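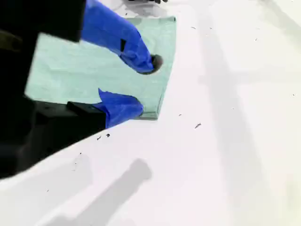

Do you really need a special cloth for that?

Brullotside Household News, November 3, 2018

The Savell store has given over a whole end-of-aisle display to cleaning cloths this month, and a few readers have written in to ask whether the fancy ones are worth it. The Broler set is $32 for a pack that fits in your palm. The label says it lifts 90 per cent of kitchen grime with water alone. Ninety per cent of what grime, on what surface, after how many wipes? I looked all over the packet and couldn't find out.

I bought a set anyway and used it for 7 weeks beside my usual rags, which are old flannelette sheets cut up with the good scissors. On windows the Broler cloth did leave fewer streaks. On the stovetop I couldn't pick a winner, and on dried porridge both of them needed a soak and some swearing.

Then there's the colour coding. You're meant to keep one colour for the bathroom, one for the kitchen and one for dusting, and I agree with the idea. You can do the same with a laundry marker and a bag of rags.

The Dumitrescu cloths, at the dearer end, claim to last 480 washes. At one wash a week that's more than nine years, and I'd like to meet the person who kept the tally. Read the care instructions before you get excited, too. No fabric softener, no hot dryer, no washing with cottons. My household can't manage that for a week.

If you've got glass doors or a lot of mirrors, buy a single cloth and see how you go. Savell sells them loose in the bottom basket, well below eye level. For everything else I'm sticking with the flannelette until somebody shows me a test with the details left in.

Next month: oven cleaners, and whether "overnight" means overnight.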